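Equipment Review: Pallis Open Metal Parts Bin

Reviewed for the Drundik Shared Workshops by Xiomara Doucet, Equipment and Stores
Issued 25th January

Purpose of this review

The Drundik Shared Workshops maintain a list of approved storage and handling equipment for use at member sites. Items are added to the list after a period of ordinary use and a written review. This review covers the Pallis open metal parts bin, which was placed in service in September as a possible replacement for the molded plastic bins currently held in general stores.

The bin was purchased at the normal trade price. The supplier was informed that a review would be published but did not see the text in advance.

Summary of findings

The Pallis bin is a sound, plain product that is well suited to mixed small items: hand tools, flashlights, blocks, fittings, and parts waiting to be sorted. Its open top and sloping sides make it easy to reach into. It is heavy when loaded, it is noisy, and its floor marks quickly. It is approved for bench and stand use. It is not approved for shelving above shoulder height, or for carrying by one person when more than half full.

The product

The bin is sold as a single open vessel without a lid. The sides are sheet metal and slope inward to a flat floor. The finish is gray throughout. No dividers are supplied, and none are offered by the maker, although the Baptiste insert tray was found to sit acceptably on the floor of the bin and is discussed later in this review.

The bin arrives fully formed, and no assembly is required. It was delivered in a plain carton with two sheets of packing board and a single page of instructions, which give the cleaning method and the stacking limits. The page is clearly written. The print is small, and sites that post instructions at the bench may wish to copy it at a larger size.

The outside width is 700 millimeters. Members should measure their stands before ordering. Two sites found that the bin overhung the older stands by enough to catch a sleeve, and both moved it to a wider bench.

How the review was conducted

One bin was used at each participating site in place of a plastic bin of similar capacity. Staff were asked to use it for whatever the plastic bin had been used for and to keep a short log. No special tests were arranged for the first part of the period. In the second part, stores staff kept a tally of items placed in and taken out at the main site, and recorded 1680 movements before the tally sheet was closed. The log entries and the tally form the basis of the comments below.

Contents varied a good deal. At the main site the bin held flashlights returned from evening rounds, colored blocks used as spacers, and short lengths of pipe. At the second site it held door hardware. The third site used it for a single class of item, boxed fasteners, and reported little of interest.

Reach and access

The sloping sides are the best feature of the product. In a straight-sided bin, small items settle into the corners and have to be scraped out with the fingertips. In the Pallis bin they tend to come to rest on the flat floor, where they can be picked up from above. Log entries from all three sites mention this, and several staff who had not been told what to look for raised it without being asked.

The slope does reduce the usable floor. A flashlight of normal length lies flat without difficulty. Longer items, such as the 461 millimeter pry bars kept at the second site, had to be placed on the diagonal, and after the first few bars the remainder rested partly on the sides. Members who store long tools should look at the Stostach trough, which was reviewed previously and remains on the approved list.

The pale gray of the floor is a help when looking for things. Bright objects stand out at once, and dark ones nearly as well. Small bare metal parts are harder to find, particularly under strip lighting, and the second site placed a sheet of dark rubber in the bottom of its bin for this reason. The sheet stayed in place and was easy to lift out for cleaning.

Floor and finish

The finish on the sides held up acceptably. The finish on the floor did not. Scratches appeared within the first days of use at every site, and by the end of the period there were broad areas of pale scuffing where items are most often set down. The marks are shallow and did not catch a fingernail. No rust was found in them at any of the monthly inspections, including at the second site, where the bin stood close to an outside door.

The committee's view is that the marking affects appearance only. Sites that display their equipment to the public may nevertheless find it unwelcome. Touch-up paint was tried on one small area at the main site and wore through almost immediately. 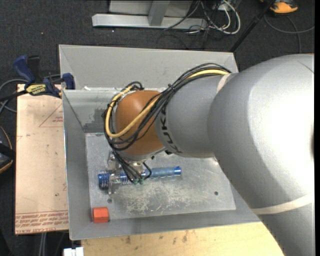 Drainage and cleaning

The floor is pierced with small round holes. The maker's instructions describe these as fixing points and say that they may also be left open for drainage. Both uses were tried. With the holes left open, the bin can be rinsed and tipped onto its side to drain, and it dries well if left overnight. With bolts fitted, the bin is very steady on its stand, and this arrangement is recommended wherever items are taken out frequently.

Very small parts will pass through the open holes. Washers were lost this way at the second site on several occasions before the rubber sheet was fitted. Members should not store washers, pins, or small screws loose in the bin.

For routine cleaning, a damp cloth and mild soap are sufficient. Grit collects where the sides meet the floor and should be brushed out before wiping. Abrasive pads should not be used on any part of the bin.

Noise

Noise was the most common complaint. A flashlight or block set down with ordinary care makes a clear knock, and anything dropped from a height is heard across the room. The main site moved its bin away from the desk area after the second week. The rubber sheet reduced the sound considerably. A folded towel was tried and was less satisfactory, as small items became caught in the folds.

Sites that share a wall with offices or classrooms should order a liner at the same time as the bin.

Weight and handling

Empty, the bin can be lifted by one adult. Loaded, it should be treated as a two-person lift or moved on a cart. The rim is folded over and has no sharp edge, but it is narrow and presses into the hands. Gloves are advised. There are no handles, and the absence of handles is the principal shortcoming of the design. The supplier has confirmed that none are planned for the present model.

Bins should not be stacked when full. When empty they nest one inside another, and a nest of four can be stored under a standard bench.

Use with the Baptiste insert tray

The Baptiste insert tray is a shallow divided tray intended for drawers. The medium size rests on the floor of the Pallis bin with a small gap on each side. It keeps fasteners and batteries apart from larger items and can be lifted out in one movement. It does shift if the bin is tilted. The main site has kept the tray in use and intends to continue.

Cost

The single-unit price paid was 268 dollars, delivered. This is well above the cost of the plastic bin it would replace. The plastic bins have, however, been failing at the rim and must be discarded when they do. No Pallis bin was damaged beyond surface marking during the period. The review period was too short to establish a working life, and members should not assume a saving on the strength of this report.

Approval and conditions

The Pallis open metal parts bin is added to the approved list for bench and stand use, subject to the following conditions.

The bin is to be bolted down, or placed on a surface at least as wide as its base.

A liner is to be fitted where parts small enough to pass through the floor holes are kept.

Loaded bins are to be moved by cart or by two people.

The bin is not to be used for liquids, food, or oily waste.

Existing plastic bins in good condition need not be withdrawn. Sites wishing to replace damaged bins may order through general stores in the usual way, stating the width of the stand or bench on which the bin will be used. Comments on this review should be sent in writing to Equipment and Stores.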